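Ticket 537: pads lifting on the hand-held grippers
Opened by: Zane Jaunzems
Assigned to: Piret Baranauskienė
Status: waiting on parts

Hi Piret, me again, sorry! I've been comparing the old Pradomo pads with the Raltavness ones at station 4 (same table, same grey organizer, same little cartons) and I'm not happy with the Pradomo set. The upper edge of the rubber is coming away from the finger, and I keep finding black crumbs on the tabletop. First two tries at a fix were wiping everything down with alcohol and then re-seating the finger screws, and neither made a lick of difference. 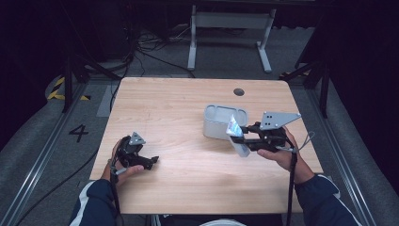
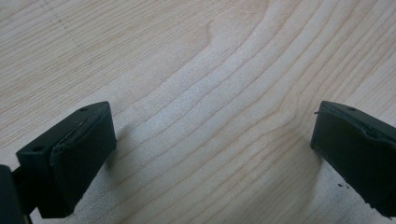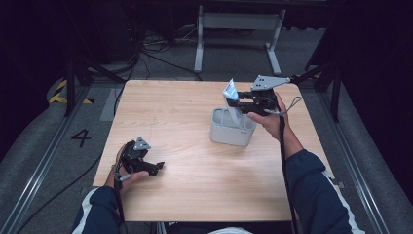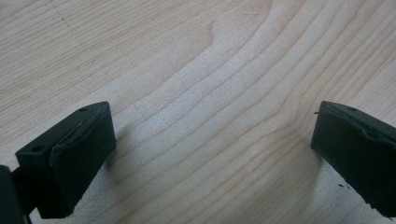
What bugs me most is the release. With the Pradomo pads the packet hangs on for a moment after I open up, so I end up giving it a wee shake over the organizer, and of course that shake goes straight into the recording. The Raltavness pads let go cleanly but they're slippery on glossy print. I did 200 picks with each and dropped way more with the Raltavness (tally sheet is in the Lividdale folder, Kristaps has it open so you may get the read-only copy).

I did wonder if it was the wrist camera exposure fooling me, but nope, I can feel the lip with my thumbnail. Swapped the controller cable too while I was at it. No change.

Could you order a fresh Pradomo set, part 835, plus whatever glue Ilze used back in March? That batch held up great! I'm happy to rerun the whole comparison once they're on. Until then I'll trim the loose bit with a knife and keep going on the cartons.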